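Section 4: Setting up the Drikarard drip timer

Okay, so you've got the hose run from Section 3 and nothing is leaking (or it's leaking only a little, we'll get to that). Now for the part I like best, which is telling the water when to come on. I've had a Drikarard on my back spigot for years and I still mess up the clock setting every time I change the batteries, so go slow and keep this page open.

Before you start

Turn the spigot all the way off. Have a towel handy. You'll want fresh alkaline batteries too, and please don't use the rechargeable kind in this one. Mine ran fine on them for a week and then the valve quit halfway open on a Thursday while I was at work. My squash loved it. My basement did not.

1. Slide the battery door down and put the batteries in. The plus signs are molded into the plastic and they're hard to see, so tilt it toward a window.

2. Wait for the screen to blink. If it stays blank, take the batteries out, count to 9, and try again.

3. Hold CLOCK until the hour flashes, then use the arrows. Watch for the little PM mark! I once watered at four in the morning for most of September without knowing it.

4. Press CLOCK again to save. If you walk away without pressing it, the timer forgets everything you just did.
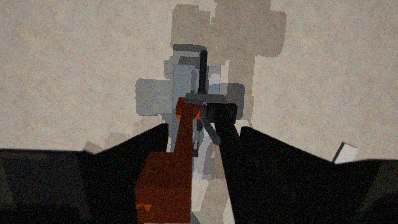

5. Check that the rubber washer is sitting flat inside the swivel nut. Push it down with your thumb all the way around. If it's cracked or stiff, swap it now while your hands are dry.

6. Screw the timer onto the spigot by hand. Hand tight is plenty.

Caution: No wrench. The swivel nut is plastic, and it'll split along the seam if you lean on it. Mine has glue on it from the time I thought I knew better.

7. Hook up the pressure regulator next, with the arrow pointing away from the house, and then your Flirkach filter, and then the hose.

Note: The order matters here. My neighbor Hauwa Ojo put her filter on first and the regulator after it, with the arrow backward, and spent a whole weekend thinking her emitters were clogged. (She's fine with me telling you this. She also grows much better tomatoes than I do.)

Setting the schedule

8. Press PROGRAM until you see START. Pick a time early in the day, before the sun hits the beds.

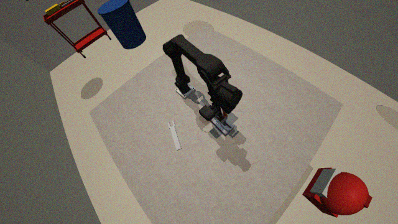

9. Press PROGRAM again for HOW LONG. I'd begin with 20 minutes and then go poke a finger in the dirt afterward. If it's damp down to your second knuckle, leave it alone. If it's dusty under the mulch, add five minutes and check again the next day.

10. Press PROGRAM one more time for HOW OFTEN. Every other day suits my clay soil. Sandy beds dry out faster and may want a drink daily.

11. Open the spigot all the way, slowly. Press MANUAL and listen for the click. Walk the line and look for drips at every plant.

If you get error code 3040, the valve is stuck. Close the spigot, pull the batteries, tap the side of the case with your knuckles a few times, and start over at step 1. That clears it for me nearly every time. If the code comes back, the valve probably has grit in it, and cleaning it out is covered in Section 6.

Keep the rain delay button in mind, too. One press skips a day, and the most you can skip is 4.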